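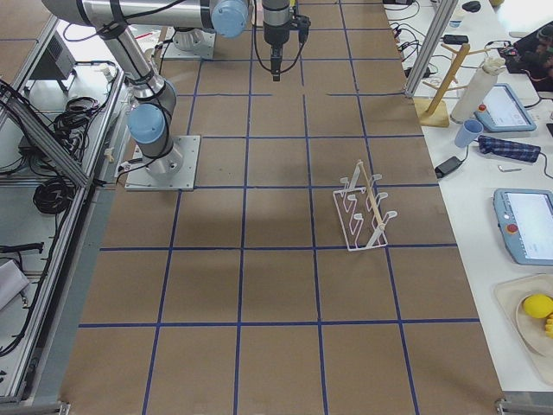 **Second arm cell: what to order before March?**

**rdantas**
Hello all. Our cell has two arms now and I must send the budget for the next one. My list until now: 2 grippers, 8 meters of aluminum profile, one more pendant. Alora quoted 13 weeks for the grippers, so I can't wait long. What is missing?
Rogério Dantas

**plumbline_k**
Cable management. You have the straps on the arm, good, but the chargers and black cables on the side table need a tray. Put it in now or you will pay from your own pocket later.

**tove_m**
I would cut the pendant. One can serve both arms if the controllers are the same model.

**rdantas**
> I would cut the pendant

I don't agree. We teach both arms at the same time, and each one must have its own red stop button near the hand. I keep it.

**tove_m**
Then buy a separate stop button. It costs much less. Ask Lozano.

**plumbline_k**
With tove on the price, with Rogério on the safety. Also, spare finger pairs! We broke ours on a wire rack very similar to that white one.

**rdantas**
OK, I add spare fingers and the tray. For the stop button I will ask Lozano and write here the price.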